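Moving the backup machine out of the cupboard

The file server in our house lived in the cupboard under the stairs for most of its life. I put it there in the first place for the sake of quiet, and it was quiet. It was also warm, dusty and awkward to reach, and in June the drive temperatures went to 44 degrees during the nightly backup, against a normal figure in the high thirties. Nothing failed. I decided to move it before something did.

These are my notes on the move, mainly so that I can find them again. Lauri Kiiskinen asked for the backup schedule as well, so that is in here too.

The starting point

Two computers in the house produce files worth keeping. Mine holds photographs, accounts and the scanned paperwork from the allotment association. Latifa's holds her translation work, which is small in size but changes every day and would be very expensive to lose. Both push changes to the server, which I named Grosness when I set it up and have never had a reason to rename. From there a copy goes to a second machine, Flarkard, at Hamisi Mohamedi's flat on the other side of town. In return his files come here. The arrangement has run for 5 years and costs each of us the electricity for one machine.

The software is a set of shell scripts. I have looked at replacing them several times and each time kept them. They do a snapshot, a transfer and a check, in that order, and write a line to a log for each step. If a step fails the next one does not run and I get an email.

Where the time goes

The first surprise in the logs was how little of the night is spent moving data. A typical night's changes come to under 1000 files. The transfer across the house takes a couple of minutes, and the one to Hamisi's flat takes 40 minutes at most, limited by our upload speed. The rest of the activity is the check, which reads every stored file in full and compares it against a list of checksums. On the old schedule that ran every night at two in the morning and was still going at breakfast.

Reading everything every night is excessive. I had set it up that way after a bad cable caused some silent damage years ago, and then left it. The check is now split by directory so that each part gets read once a fortnight, and the photographs from before last year once a month. Files that changed that day are always checked the same night.
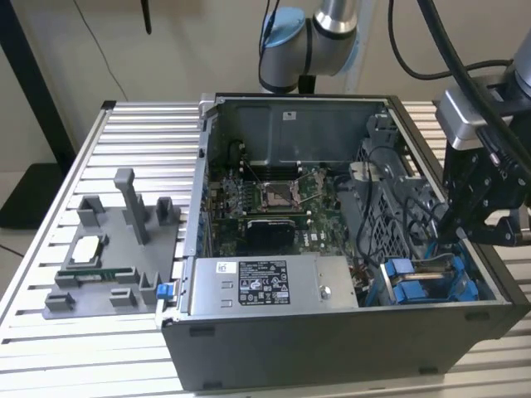
Temperature is the other half of the matter, and I should have looked at it sooner. A cupboard with a closed door has a fixed volume of air and very little exchange with the hall. The fans in the case can only move that air about. Once it has warmed up, running them faster mostly adds noise. I tried propping the door open for a week and the peak came down by several degrees, which settled the question of cause. Before blaming the room, it is still worth laying a tower on its side with the panel off, so that the motherboard faces up at you, and going over it under a good light. Mine had a felt of dust across the front intake and a flat cable lying across the only sensible air path. I cleaned the first and rerouted the second before measuring anything else.

The new place is a low shelf in the box room, against the inside wall. It has a door that is usually open and a window that faces north. The shelf is bolted through to the studs and the machine stands on rubber feet, which took out nearly all of the hum that the floorboards would otherwise have passed on to the room below.

The network cable

This took longer than everything else together. The old run was two metres. The new one goes up through the corner of the hall, behind the skirting on the landing and into the box room through a hole that was already there for a telephone extension. Mwangi Lyimo lent me a set of rods and a proper cable tester. The first termination at the upstairs end failed on one pair. I cut it off and did it again, more slowly, and it passed.

I considered wireless for the last stretch and decided against it. The nightly job would have coped. Restoring a whole machine over wireless would be tedious, and a restore is the one occasion when I would mind waiting.

Testing a restore

Atieno Ndung'u, who used to run backups for a living, told me to restore one folder at random every month and open the files. I had been doing it perhaps twice a year. There is now a reminder on the kitchen calendar, and the folder is picked by a script so that I cannot choose an easy one. The first pick was a folder of Latifa's old invoices. All of it came back and all of it opened – though two of the files needed a spreadsheet program that neither of us has had installed for years. I have converted those and left the originals beside them.

Results

Peak drive temperature over the last three weeks has been 37 degrees, with the shorter check. I have not separated the effect of the schedule from the effect of the room and do not plan to.

Still to do: label both ends of the new cable, fill the hole in the cupboard wall, and send Lauri the scripts once I have taken my passwords out of them.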